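Folding cloths with a gripper: which rules to keep and which to skip

Posted in Workshop & Kitchen by Natália Calado
November 16, 2023

I have now read three sets of "best practice" for teaching a robot to handle household cloths, and I'd say half of each could be thrown out with the packing foam. The Garncombe sheet is the worst of them. It has 14 rules, and one is a paragraph on the mood of the operator. The Clirstead guide is shorter but says "ensure optimal conditions" so often that I started skipping the line it was in.

Still, there are people at kitchen tables right now with a hand-held gripper, a pile of dish towels and a vague promise that a machine will learn from it. If you're one of them, some habits do save trouble. Mine are below, with my doubts attached.

Pick one cloth and stay with it for the session. The guides want "a representative range of textiles." Fine, later. Mix a stiff napkin and a limp towel in the first hour and you won't know which one is giving you fits.

Iron nothing. Real laundry has creases. A method that only works on pressed linen is a party trick.

Open the fingers wide before you come near the cloth. Half-open fingers catch a corner and drag it, and then you're teaching dragging.
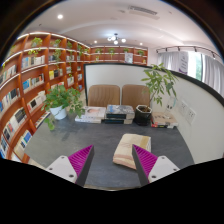
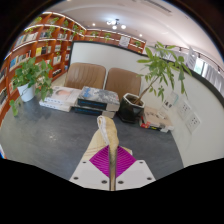
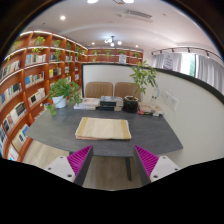
Reading time: 3 minutes

Now the background question, where the standards disagree with each other. Garncombe says to clear everything off the work surface and hang a plain sheet behind it. Clirstead says to leave the room as you live in it. I side with Clirstead, grudgingly. In the first and last pictures the folded cloth lies on a dark gray tabletop with books and potted plants along the far side, and I wouldn't move any of them. What I would insist on is bare table right around the cloth, enough that the fingers can come in low without hitting anything. A light cloth on a dark top helps too — you can see the edge you're after.

Plants are another matter. A trailing vine that hangs near the work will get pinched sooner or later. Tuck the stems back or turn the pot.

Check the pads before every session. Ribbed ones hold lint in the grooves, and a linty pad slips on smooth cotton. An old dry toothbrush does the job. Don't use dish soap unless the maker says you can; I've heard "it's only rubber" from people who had no idea what it was. While you're down there, look at the screws in the mounts. If one is loose, snug it up by hand and stop. The Clirstead guide gives a torque figure for this, and I've yet to meet anyone with a torque driver in the kitchen drawer.

When cloth gets looped over a finger, put the tool down and take the cloth off with your hands. Shaking it free looks quicker. It also throws the cloth somewhere new, and you'll have to set up again anyway.

Take a break after 10 folds. This one comes from Natália Antunes (no relation, we share a first name and an ironing board), and I resisted it for most of June. My wrist settled the argument. Tired hands get jerky well before you notice, and I can't see why anyone would want a machine to copy that.

Keep the failures. The Garncombe sheet says to delete "unsuccessful attempts," which strikes me as a good way to end up with a robot that has never seen a dropped towel. Mark them as failures and leave them in. If whoever receives your work wants them gone, let them do the deleting.

Daylight: don't chase it. A window on one side is fine. If the sun comes straight across the table and the white cloth turns into one bright patch, draw the curtain or go have lunch.

As for the certificate Dornotwood sells, the one that says your home is a "compliant folding environment," I asked what they inspect and got a brochure. Buy a second set of pads with the money.

One rule I'd add, missing from all three guides: no food cloths. If it has been near raw chicken this week, it doesn't go on the table and it doesn't go in the gripper, however nicely it folds. The ribs are hard to get properly clean, and the next cloth in might be the one you dry glasses with.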